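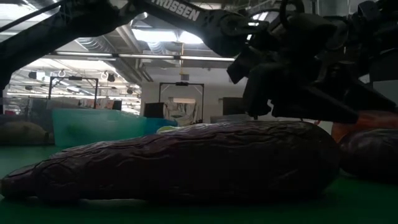
Häufige Fragen zu Anbau, Ernte und Lagerung von Süßkartoffeln

Stand: 14. Dezember 2023

Auf dieser Seite beantwortet die Gärtnerei Kirneck die Fragen, die uns per E-Mail und am Hofladen am häufigsten gestellt werden. Die Angaben beziehen sich auf den Anbau im Hausgarten und in Kübeln unter mitteleuropäischen Bedingungen.

Allgemeines

Ist die Süßkartoffel mit der Kartoffel verwandt?

Nur entfernt. Die Kartoffel ist ein Nachtschattengewächs, die Süßkartoffel (Ipomoea batatas) gehört zu den Windengewächsen. Das erkennt man an den Blüten, die denen der Ackerwinde ähneln. In kühlen Sommern blühen viele Sorten bei uns gar nicht. Auf den Ertrag hat das keinen Einfluss.

Ist Yams dasselbe wie Süßkartoffel?

Nein. Yams gehört zur Gattung Dioscorea und ist eine andere Pflanze. In Nordamerika werden orangefleischige Süßkartoffeln häufig als „yams“ verkauft, daher kommt die Verwechslung. Echte Yamsknollen haben meist eine raue, borkige Schale und helles, stärkereiches Fleisch. Sie dürfen nicht roh gegessen werden. Wir führen keinen Yams.

Welche Farben gibt es?

Schale und Fleisch können weiß, gelb, orange, rötlich oder violett sein. Von der Schalenfarbe lässt sich nicht auf die Fleischfarbe schließen. Es gibt Sorten mit dunkelvioletter Schale und weißem Fleisch ebenso wie solche, die durchgehend violett sind. Orangefleischige Sorten sind nach dem Garen weich und feucht, weiß- und violettfleischige eher trocken und mehlig.

Welche Sorten bieten Sie an?

Im kommenden Jahr sind es zwei. Zalleo ist orangefleischig, wächst kompakt und eignet sich auch für Kübel. Zamudio hat eine violette Schale, bildet lange Ranken und braucht ein Beet. Zamudio reift später und sollte nur in warmen Lagen gepflanzt werden.

Jungpflanzen und Bestellung

Ab wann kann ich Jungpflanzen bestellen?

Die Vorbestellung öffnet im Januar. Ausgeliefert wird erst ab Mitte Mai, ein früherer Versand ist auch auf Wunsch nicht möglich. Die Jungpflanzen kommen im 9er-Topf. Unbewurzelte Stecklinge verschicken wir nicht.

Gibt es eine Mindestmenge?

Für Privatkunden nicht. Schulen, Vereine und Wiederverkäufer erhalten ab 200 Pflanzen einen Staffelpreis, ab 500 Pflanzen liefern wir im Umkreis mit eigenem Fahrzeug. Bitte fragen Sie solche Mengen bis Ende Februar an.

Kann ich Süßkartoffeln aus dem Supermarkt zum Austreiben verwenden?

Das kann gelingen. Manche Handelsware ist keimhemmend behandelt und treibt schlecht oder gar nicht aus. Außerdem ist die Sorte meist nicht angegeben, und viele Handelssorten brauchen eine längere Vegetationszeit, als sie bei uns haben. Bei geschützten Sorten ist die Vermehrung zum Verkauf nicht erlaubt.

Wie ziehe ich selbst Stecklinge?

Legen Sie die Knolle im Februar oder März zur Hälfte in feuchtes Anzuchtsubstrat und stellen Sie sie hell und warm auf, bei 22 bis 25 Grad. Nach einigen Wochen erscheinen Triebe. Wenn diese eine Handbreit lang sind, schneiden oder drehen Sie sie ab und stellen sie in ein Glas Wasser. Wurzeln bilden sich in der Regel innerhalb einer Woche. Danach einzeln topfen.

Pflanzung und Pflege

Wann darf ausgepflanzt werden?

Nach den Eisheiligen, wenn auch die Nächte zuverlässig über 10 Grad bleiben. Süßkartoffeln vertragen keinen Frost und stellen bei kaltem Boden das Wachstum ein. Eine Woche länger zu warten schadet weniger als ein Kälteschaden. Schwarze Mulchfolie erwärmt den Boden zusätzlich.

Welcher Boden ist geeignet?

Ein lockerer, sandiger bis humoser Boden ohne Staunässe. In schwerem Lehm bleiben die Knollen oft klein oder wachsen krumm. Dort empfehlen wir Dämme von 25 bis 30 cm Höhe. Steine vorher auslesen.

Welchen Abstand brauchen die Pflanzen?

30 bis 40 cm in der Reihe, 80 bis 100 cm zwischen den Reihen. Bei Zamudio eher den größeren Abstand wählen.

Wie wird gedüngt?

Sparsam. Eine Gabe reifer Kompost vor der Pflanzung und eine kaliumbetonte Düngung Anfang Juli reichen aus. Zu viel Stickstoff führt zu üppigem Laub und wenigen Knollen. Frischer Mist ist ungeeignet.

Wie viel muss ich gießen?

In den ersten zwei bis drei Wochen regelmäßig, danach nur bei längerer Trockenheit. Ab Ende August die Wassergaben verringern. Starke Wechsel zwischen trocken und nass lassen die Knollen aufplatzen.

Muss ich die Ranken zurückschneiden?

Nein. Wenn sie zu viel Platz einnehmen, können sie eingekürzt werden. Ranken, die auf offenem Boden liegen, bewurzeln sich gelegentlich an den Blattknoten. Heben Sie sie im Sommer ein- oder zweimal an.

Geht der Anbau im Kübel?

Ja, mit mindestens 20 Litern Volumen je Pflanze, besser 30. Das Gefäß muss Abzugslöcher haben. Die Knollen bleiben meist kleiner als im Beet.

Wer frisst die Knollen an?

Vor allem Wühlmäuse und Drahtwürmer. Gegen Wühlmäuse hilft ein Drahtkorb oder ein Gitter unter dem Hochbeet. Nach dem Umbruch von Wiesen sollte man wegen der Drahtwürmer zwei Jahre mit dem Anbau warten. Schnecken gehen nur an junge Pflanzen.

Ernte und Lagerung

Wann wird geerntet?

So spät wie möglich, aber vor dem ersten Frost, meist Ende September bis Mitte Oktober. Die Knollen legen in den letzten Wochen noch deutlich zu. Ernten Sie an einem trockenen Tag und verwenden Sie eine Grabegabel. Die frische Schale ist sehr dünn und verletzt sich leicht.

Meine Knollen sind sehr groß und faserig. Woran liegt das?

Einzelne übergroße Knollen entstehen bei weitem Pflanzabstand und langer Kulturzeit. Sie sind essbar, das Fleisch ist aber manchmal faserig. Für Suppe und Püree sind sie gut zu gebrauchen. Auch Furchen und Rillen in der Schale kommen vor und sind kein Zeichen für eine Krankheit.

Was bedeutet Nachreifen?

Nach der Ernte lagern die Knollen 7 bis 10 Tage bei 25 bis 30 Grad und hoher Luftfeuchtigkeit. Kleine Wunden schließen sich dabei, und ein Teil der Stärke wird zu Zucker. Wer keinen so warmen Raum hat, legt sie zwei bis drei Wochen ins Warme, zum Beispiel in den Heizungskeller, und deckt sie mit Zeitungspapier ab. Nicht vorher waschen.

Wie lange halten sie sich?

Nachgereifte, unverletzte Knollen bei 13 bis 16 Grad mehrere Monate. Unter 10 Grad bekommen sie Kälteschäden und faulen. Der Kühlschrank ist deshalb kein geeigneter Lagerort.

Kann man runzlige Knollen noch essen?

Leicht geschrumpfte Knollen haben Wasser verloren und können verwendet werden, solange sie fest sind. Weiche Stellen, Schimmel oder ein muffiger, bitterer Geruch sind Gründe, die ganze Knolle wegzuwerfen.

Küche

Muss man Süßkartoffeln schälen?

Nein. Gründlich abbürsten genügt. Bei älterer Lagerware ist die Schale zäher und wird besser entfernt.

Sind die Blätter essbar?

Ja. Junge Blätter und Triebspitzen werden wie Spinat zubereitet. Das gilt nicht für Kartoffellaub, das giftig ist.

Warum wird das Fleisch nach dem Schneiden dunkel?

Es oxidiert an der Luft. Legen Sie die Stücke bis zur Verarbeitung in kaltes Wasser. Der weiße Milchsaft an der Schnittstelle ist harmlos, klebt aber an Messer und Fingern und lässt sich mit etwas Speiseöl entfernen.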